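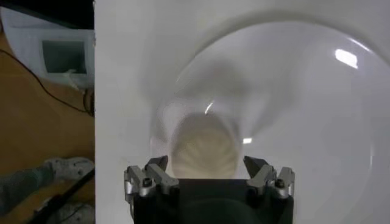
White plate on a pale tabletop, viewed from directly above.

Flusness Ascent Telemetry, release 4

Flusness is a set of suborbital flight records from the Fornar sounding rocket program. Each record holds the full telemetry stream from rail exit to main parachute deployment, with the range weather file for the same launch window. Records were decoded from the raw downlink at Bridley and re-timed against the ground station clock.

Contents

The release holds 3,223 segments. A segment is one continuous stretch of downlink with no dropout longer than the frame interval. Flights with poor link margin are split into many segments and should be rejoined by flight_id before any trajectory work.

flights/ one directory per flight, CSV and binary
weather/ surface and balloon soundings
calib/ sensor calibration tables, by serial number
tools/ decoder and plotting scripts
CHANGES plain text, newest entry first

Fields

t_met: mission elapsed time in seconds, zero at first motion
ax, ay, az: body-axis acceleration, metres per second squared
gx, gy, gz: body rates, degrees per second
p_static: static pressure, kilopascals
v_bus: avionics bus voltage
state: flight computer state, integer, 0 to 6
link_q: receiver link quality, 0 to 1

The x axis points out the nose. Early flights used the opposite sign for az. These have been flipped in the CSV files and left as received in the binary.

Processing

Frames failing the checksum are dropped and not interpolated. Accelerometer channels are corrected for temperature using the tables in calib/. Pressure is uncorrected. Transonic readings show a pronounced step as the shock passes the static ports, and altitude derived from p_static should not be used in that region.

State 5 (drogue out) is written by the flight computer on command, not on confirmed deployment. Check the acceleration trace for the opening load.

Known problems

Bus voltage on the Medrano payload flights is scaled by the wrong divider. Multiply by the factor given in calib/medrano_bus.txt. A fix in the files themselves is planned for July.

GPS is absent above the receiver's altitude limit. The gap is normal and is left empty.

Two gyros were swapped between flights without a serial number entry in the log. Ilse Gerlach matched them from bias behaviour at rest on the rail; the match is flagged as inferred in the calibration index.

Use

Suitable for state estimation, event detection and dropout studies. Not suitable for motor performance comparison, as propellant mass is recorded only as a nominal value. Train and test splits should be made by flight. Splitting by segment leaks vehicle-specific noise between the sets.

Maintenance

Decoder: Ilse Gerlach. Calibration tables and licence enquiries: Marisol Ibarra. Report errors with the flight_id, the t_met range and the release number. Checksums for all files were regenerated on 2nd March and supersede those shipped with release 3.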